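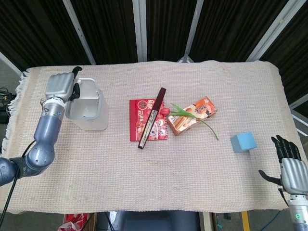

The comparison of the two hand controllers, Silside and Pondimero, has finished its first round on the two-arm station. Both were run with the same pair of hands and the same arms, so that differences in the results could be put down to the control side. The test objects were chosen to give trouble in different ways: a light blue foam cube that takes up force without showing much, an open translucent bin whose rim is a poor target for depth sensing, and an artificial tulip with a long thin stem, laid so that its leaves rest across the orange snack box. The cream waffle-weave blanket stays on the table for all runs. It wrinkles when a fingertip drags on it, and Leen Mansour uses the wrinkles when reviewing recordings to see where a hand came in too low.

Each controller was given 400 grasps, split evenly between left and right hand. The grasp list was drawn up by Rainer Kuhlmann before either unit was connected and was not changed afterwards. A grasp counted as good if the object was lifted clear of the blanket, held for 8 seconds and put down without being dropped. Slips corrected by the controller during the hold were logged but not counted as failures.

On the foam cube the two units were level. Silside closes faster and squeezes harder at first contact, then backs off. Pondimero closes in two steps and takes longer over the whole grasp. On the bin, Silside was better at the rim, mainly when the fingers were hooked over from above. Pondimero tended to stop early when one fingertip touched the wall before the others. The tulip went the other way. Silside pulled the snack box along with the leaves in 16 runs, and Pondimero did so far less often.

Thumb position remains the weak point with both. The thumb has to be set before the approach starts, and neither controller will move it once the other fingers are closing. Sachiko Tanabe has asked both suppliers whether this is a firmware limit. Silside has replied that it is. We are waiting for Pondimero.

Cable routing caused two stops, both on the left arm, when the base cable caught during a low reach. Detlef Kleinschmidt has changed the joint limits there and the affected runs were repeated.

The second round will use the same list with the wrist speed lowered, followed by an endurance run of 1,000 open and close cycles per hand. Station bookings for November are with Hildegard Frerichs. Anyone who wants the raw force logs should ask for the version with corrected timestamps, as the first export had the left and right channels swapped.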